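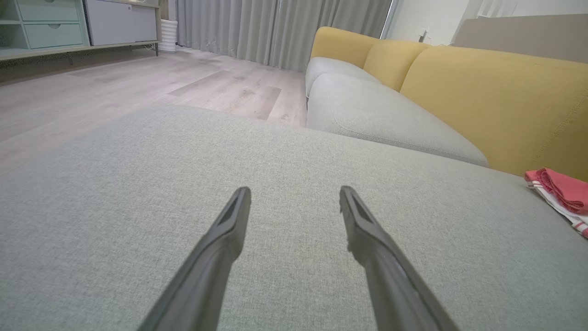

Readers of this blog will recall that in December I undertook to report on the Jomano household service, offered by Gratemier to private customers on a monthly lease. The trial period has now closed, and the following is my assessment. I paid the standard rate and received no discount.

The service consists of a two-finger arm on a wheeled base, the Bimix control software, and a support line staffed during business hours. Gratemier presents it as a general aid for light tidying. The contract is more modest. It covers the collection, folding and stacking of "small flat textiles", and it excludes bedding, curtains and anything over 4 pounds. Prospective customers should read that page before they read the brochure.

Installation was carried out by Nathalie Dhillon of Gratemier, who arrived at the stated hour and finished in a single morning. She mapped the living room, set the sofa as a permitted work surface, and marked the sideboard as off limits at my request.

I kept a written log of every folding task assigned to the unit. Of 49 tasks, 21 required me to step in. Most of these fell in the first half of the trial and concerned the same difficulty: the fingers close on a hem and take up two layers where one was wanted. Dish towels and hand towels gave the best results. Napkins were poor throughout, and I stopped assigning them.

The upholstery deserves a separate remark. Our sofa has a woven cover, and I was concerned that the fingertips would catch in it. The unit did press into the chaise when reaching for a thin cloth, and on two occasions it lifted the cover slightly together with the towel. I found no pulled threads at the end of the trial. Owners of looser fabrics may wish to ask for the soft tips, which are an optional extra and which I did not test.

Support was good, although uneven. Dzifa Dankwa answered my first inquiry within the hour and adjusted the grip force remotely – the improvement was plain by the same afternoon. A second inquiry, on billing, passed through three people and was settled only when Zawadi Mussa took charge of it. The invoice had listed a sensor cleaning visit that had not taken place.

As to cost, the lease stands at $336 per month, with installation charged separately. The Hakim unit, which my sister-in-law Anathi Mthembu has used for some time, is cheaper and quieter, but it works only at its own table and must be loaded by hand. The two are not easily compared. A household that already gathers its laundry in one place would be better served by the Hakim.

I have decided not to renew at present. Gratemier has announced a revised grip routine for Bimix, and I have asked to be notified when it is released. The return of the unit was arranged without difficulty – the collection form is under "Account", then "Equipment", and a printed copy must be signed.

Questions on the log may be left in the comments. I can supply the full table on request.

Unathi Buthelezi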